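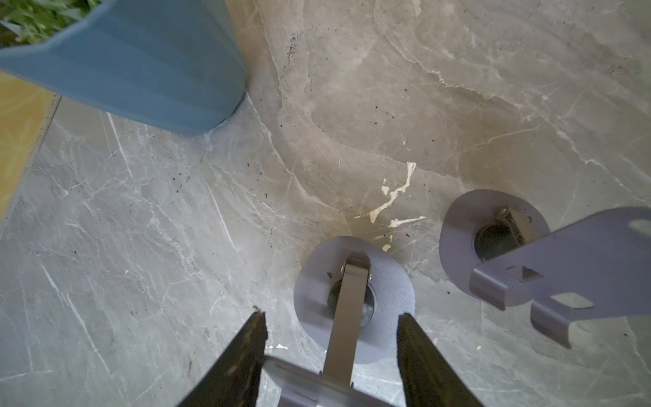
*Gripper's-eye view: grey discs on the floor tiles at the Brilldale site, with a blue tub of greens in the corner.*

Ask anyone at Brilldale what the worst job used to be and you will get the same one-word reply: floor. Parts end up down there. They slide off trolleys, get put to one side during a repair, or are laid out by someone who needs to see everything at once and has run out of bench. And then somebody has to bend down and pick them all up again, sort them, and carry them back to the right bin.

For years that somebody was Nia Lougher. She has worked here since it was a two-room repair shop for shutters and vent fittings, and she reckons that in a busy month like July she was stooping 480 times a shift. "I didn't mind the work," she says. "I minded my back at four in the morning."

Now the stooping is done by an arm on a low wheeled base, put together by a small firm called Voritz. Staff call it Humphreys, after a foreman who retired before most of them arrived and who, by all accounts, couldn't walk past a dropped washer. It rolls along, opens its two fingers, and goes for discs, brackets and hinge pieces one by one. It is wonderful to watch! The fingers close, stop, open a touch, shift over and close again, and you find yourself leaning with them.

It can lift 600 grams, so the heavier plates still need a person. It is slow, too. Thin metal lying flat on smooth tile is hard going for any gripper, and a folded bracket resting on top of something round is harder still, as the whole lot can move when one bit is touched. Nia watches for those on a tablet and steps in with a tap on the screen, choosing which edge the fingers should try first.

Her job has changed more than she thought it would. She spends the first 30 minutes of a shift checking the fingers and wiping the camera, then moves between the tablet and the repair bench, where she has at last been taught to rebuild the vent units herself – something she had been asking to do for ages. Two of the younger fitters come to her with questions about the machine. One wants to learn how to train it on new parts, and Voritz has offered him a place on its course.

There were worries, of course. When the plan was first talked about, people wanted to know whose hours would go. Management put it in writing that none would in the first year, and so far the rota looks much as it did. What happens after that is still being argued over in the canteen, with some heat, and quite right too.

The next step is a bigger stock order, the Fakance range, which means 1000 new parts for the system to learn. Nia has already started putting samples aside in trays. She picks the awkward ones on purpose, the ones with lips and cutouts and odd little tabs, and she is looking forward to seeing what Humphreys makes of them.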